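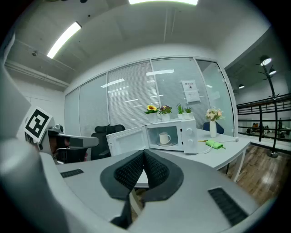
How Do We Choose a Gripper for a Robot?
Information for young readers, ages 8 to 12

Your hand is very good at its job. It can pick up a grape without squashing it, and a minute later it can carry a heavy school bag. A robot does not have a hand like yours. At the end of its arm it has a tool called a gripper. Most grippers have only two fingers.

The Nelent Learning Centre compares grippers to find out which kind is best for jobs in the home. This page explains how the work is done.

What is a hand-held gripper?

A hand-held gripper is a gripper that a person can hold. The person opens and closes the fingers and moves the tool to where it needs to go. A robot arm is not needed for this part of the work.

A small camera can be fixed to the gripper. It records what is in front of the fingers. Later, a computer can study the recording and learn how the job was done.

The camera has a very wide lens, a little like the peephole in a front door. Straight lines look bent through it, but it can take in a whole desk at once.

What are the black and white squares for?

The squares are called markers. Each one has its own pattern of black and white blocks. A computer can find a marker in a picture and work out where it is and which way it is tilted. If a marker is fixed to a gripper, the computer can tell how the gripper is turned.

You may have seen square codes on posters or tickets. Markers are simpler than those codes, so they can be read quickly.

The cup and microwave job

One of our jobs uses a cup and a microwave oven. It sounds easy, but there is a lot to think about. The opening is not much wider than two hands. The cup must stay upright. Its handle sticks out on one side and can bump against a finger.

Gwenllian Ruddock plans the jobs for the Centre. She asks each person to do the job slowly and in the same way each time, so that the results can be compared fairly.
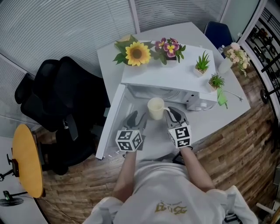

Two hand-held grippers, one in each hand, at a cup in the microwave oven.

Comparing two kinds of fingers

In April we compared two sets of fingers, named Mosby and Brudora. Mosby fingers are soft and bend around an object. Brudora fingers are stiffer and have a rougher surface.

Each set was used for 200 tries at the same job. A try was counted as good if the cup was lifted and put down again without tipping. With the Mosby fingers, 9 tries were not good. With the Brudora fingers, 46 were not good. Most of those happened when a finger touched the handle first.

This does not mean that Mosby fingers are better at everything. Kaj Dalsgaard, who looks after the tools, found that the stiffer fingers were better for flat things such as spoons and cards. A soft finger tends to fold when it is pushed against a table.

Why so many tries?

If you threw a ball at a hoop once and it went in, you could not be sure you were a good shot. You would need to throw it many times. Testing a gripper works in the same way. Our collection now holds 2565 recordings, and more are added each month.

Try it yourself

You will need two wooden spoons, some rubber bands and a plastic cup. Please do not use glass or china.

Hold one spoon in each hand and try to lift the cup. Then wrap rubber bands around the ends of the spoons and try again - ten times each way is a good number. Write down how many times the cup tipped over. Did the rubber bands help? What happens if you turn the handle to face you?

Words to know

Gripper: the part of a robot that holds things.
Marker: a black and white pattern that a computer can find in a picture.
Recording: pictures and other information that are saved to be studied later.

Teachers may copy this page for use in class. The next page in this series, Agudelo and the Sticky Drawer, is for the same age group.

Page last reviewed 24 Aug 2018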